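Domestic Handling Programme: Progress Report to the Funder
Equipment purchasing and second-phase planning, period to end of March

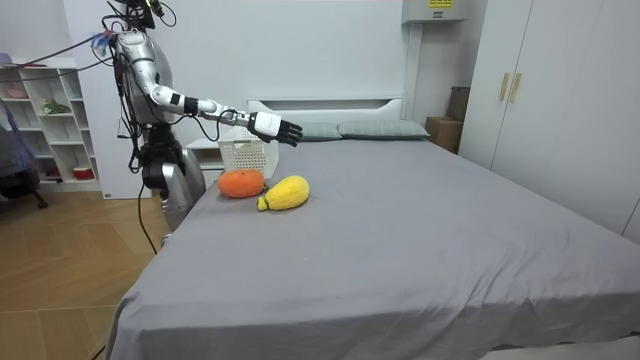
Spending in this period was £3,439 against the equipment line. The largest items were a replacement wrist housing, a second set of hand cables and bedroom furnishings for the tidying tasks. All three orders were placed with Soler on the terms agreed at the start of the grant. Delivery of the cables took 6 weeks against a quoted four, and the hand calibration was moved back accordingly.

Work in the bedroom area covers picking up soft objects from the bed and placing them in a basket. The plush fruits are light and deform under the fingers, so grip force has to be set separately for each shape. The present target is 300 logged attempts per object before settings are fixed. The tangerine has passed this figure; the yellow one has not. Results will be tabled in the next report, once both sets are complete.

Cabling remains the main technical concern. The loose runs at the waist and along the floor limit how far the base can be moved, and they add time to every change of position. Two remedies have been priced:

Option A – a sprung cable guide fitted to the base column, supplied by Jindholm. Low cost, no change to the control hardware, one day of downtime.

Option B – an on-board battery and wireless link from Billow. This removes the floor cable altogether but adds weight above the base, and the supplier has not confirmed compatibility with our motor controllers.

Pin-yu Yang recommends Option A for this budget year, with a loan unit of Option B to be tested before any commitment. I agree. The loan carries no charge beyond carriage.

Storage furniture for the second room has been specified from Storkero. The order is on hold until the floor plan is approved, as wardrobe depth affects the clearance left for the arm at full reach.

Changes requested to the budget:

1. Move the unspent travel allowance to spare parts. Finger tendons wear faster than planned and we now hold only one set.
2. Approve some £100 for replacement bed linen and soft objects.
3. Carry the Option B test into the next period.

A decision on item 1 is needed first – the tendon order has a long lead time, and Soler will hold the current price only until the end of next month.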